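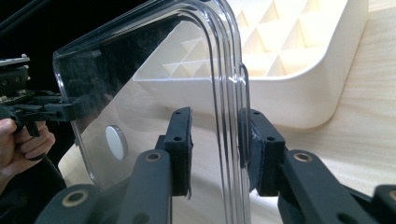 Clear lid with ridged rim, stood on edge

Boström Stacking Storage Boxes, Lidded
Supplied by Flustum Storage Supply

Product overview

The Boström range is a series of lidded boxes for dry storage on open shelving, in cabinets and under benches. All boxes in the range share one footprint per size group, so mixed heights can be stacked in the same column. The range is stocked at our Stomstead warehouse and is sold by the box, by the pack of four or by the pallet.

The boxes are intended for paper records, textiles, small parts, craft supplies and packaged goods. They are not rated for liquids, and they should not be used for direct contact with unwrapped food.

Sizes

Low: 7 liters. Suits letter-size paper laid flat, tools and cables.
Medium: same footprint as Low, double the height. Suits folded clothing and boxed parts.
Tall: same footprint as Low, triple the height. Suits hanging folders when fitted with the optional rail set.
Long: 366 mm wide, 800 mm long. Suits rolled drawings, gift wrap and under-bed use. Does not stack with the other three.

Usable inside width is less than outside width on every size. Check the dimension sheet before ordering for fixed shelving, and allow clearance above the lid for lifting.

Stacking

Low and Medium boxes may be stacked up to 7 high when evenly loaded. Tall boxes may be stacked up to 4 high. Place the heaviest box at the bottom. Stacks on wheeled bases should be limited to three boxes of any height.

Empty boxes nest with the lids removed. Lids should be stored flat, in a separate pile. Long-term storage of lids leaning against a wall may cause them to bow, and a bowed lid will not seat evenly at the corners.

Temperature and light

Keep boxes out of direct sun where possible. Clear plastic parts yellow over time near windows, and the change does not affect strength in the first years of use. In unheated buildings, move loaded boxes with care during hard frost — plastic is more brittle at low temperatures and may crack if dropped.

Do not place boxes on radiators, above heating pipes or against hot water tanks.

Moisture

The lid keeps out dust and light splashes. It does not form an airtight seal. For textiles and paper in a basement, add a drying packet to each box and replace it at the interval printed on the packet. Items packed damp will stay damp.

Labeling

Removable paper labels hold well on flat surfaces and can be peeled by hand. Label the short side of the box for shelving, and the lid for floor stacks seen from above. Permanent marker can be taken off with rubbing alcohol, applied to a cloth and tested on a small area first. Do not use acetone or paint thinner.

Cleaning

Wash by hand in warm water with mild dish soap. Use a soft brush on grooves and corners. Rinse and dry fully before closing the box. Scouring pads leave fine scratches that make clear parts look cloudy. Not suitable for dishwashers.

Spare parts

Lids, rail sets and wheeled bases are sold separately. Spare lids are matched by size group, so one lid fits Low, Medium and Tall. The Long lid is a separate part. Lids from the earlier Porkimville range look much the same but have a narrower rim and will not close on Boström boxes. Measure across the outside of the rim before ordering if the range is not known.

Ordering and delivery

Single boxes and spare lids ship by parcel carrier. Packs of four ship nested, with lids wrapped in a separate bundle. Pallet orders ship by freight and require a delivery address with ground-level access. Inspect freight orders before signing — transit damage must be noted on the delivery slip.

Returns are accepted on unused goods in original packing. Cut or drilled boxes cannot be returned. The Long size is out of stock at present and is expected back in July. Back orders are accepted and are filled in the order received.

Page revised 4/3/26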